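3.2 Shared computing and the course requests

The second part of the study concerns how the two campuses divided their computing time after the central IT units were merged. Before the merger, Jodelcombe kept its own servers and its own help desk, and Uvcombe bought most of its services from outside. Each department wrote its own budget line for technology, and the amounts were not comparable from one year to the next. We therefore decided to use the request tickets as the main source, and the budgets only as a check.

All requests for teaching and lab computing were entered in Lucero, the ticket system that both campuses now use. In the period of the study, 1,579 requests were entered by 28 departments. We read the free text of every request and gave it one of seven codes, following the scheme of Lie and Phí. Margit Lie coded the Jodelcombe tickets and Cúc Phí coded the Uvcombe tickets, and after this they exchanged 25 tickets each to compare. The disagreements were mostly between "new software" and "change of license", and we joined these two in the later analysis.

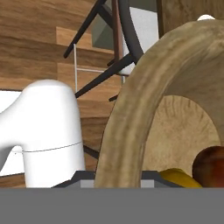 A difficulty with this material is that the departments do not write their requests in the same way. Some staff members open a new ticket for every small question, while others collect their needs for a whole term and send them in one long message. For this reason the number of tickets is a weak measure of need. We looked instead at the waiting time between the first message and the first useful answer - a reply sent automatically by Lucero was not counted as an answer.

The waiting time was longest for requests that needed both a technical decision and a money decision. In such cases the ticket was passed from the help desk to the budget office and back again, often more than once. The staff we interviewed at Uvcombe said that they could not see where their request was during this time. At Jodelcombe this complaint was less common, maybe since the older staff there still telephoned the person they knew from before the merger.

Requests for simulation courses were handled in a separate queue called Jorum. These courses need graphics processors for short periods, mostly in the weeks before the project deadline in May, and the machines stand almost without use in other months.

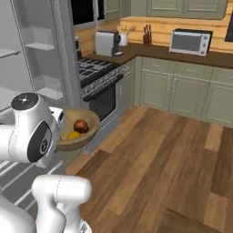

Figure 2. Simulated kitchen: robot arm holding a bowl with two pieces of fruit in front of an open refrigerator.

The Jorum queue had a simple rule, that the course with the nearest deadline goes first. The teachers accepted this rule well, even when they had to wait, and several of them told us that they would like the same rule for ordinary requests. The IT managers were more careful. They pointed out that a deadline in a course is fixed and known to all, but a deadline in administration is often set by the person who asks. We return to this question in Section 4, where the two queues are compared by type of request.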